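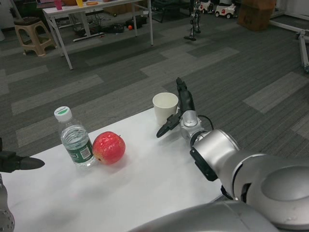
Do you need to drink two litres of water a day? Most healthy adults can drink when they are thirsty and leave the sums alone.

Search this site Enter keywords Go

January
By Branwen Bevan

Every new year the same advice comes round, and every new year someone has found a dearer way to sell it. At the office in Gradamton where Elis Edwards keeps the books, staff were signed up to Pomimby, an app that buzzes when it thinks you ought to sip. He lasted 2 weeks. "I was up and down to the loo all morning," he says. "My skin looked the same to me."

The number has always bothered me. It seems to ignore tea, soup, fruit and anything else with water in it, and it asks the same of a roofer in July as of a clerk in a cold back room. 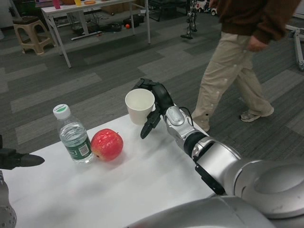 Bottled water, an apple and a paper cup.

I asked Pomimby what its daily target was based on. Edem Sowah, who answers for the firm, told me it came from "user goals", and that 80 per cent of users felt better. Better than what? He didn't have a comparison group. He did have a discount code. 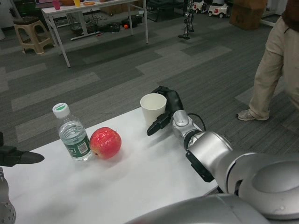 Then there is the matter of price. The Pomimby plan costs £50 a year, and the tap in the Gradamton kitchen will fill a glass without a login. Nkrumah Lamptey, a retired nurse, thinks the reminders may help a few older people who forget to drink. I can believe that. I'd still like to see it tested before anyone's employer pays for it.

Contact us | Copyright Skalledis Magazine | Back to top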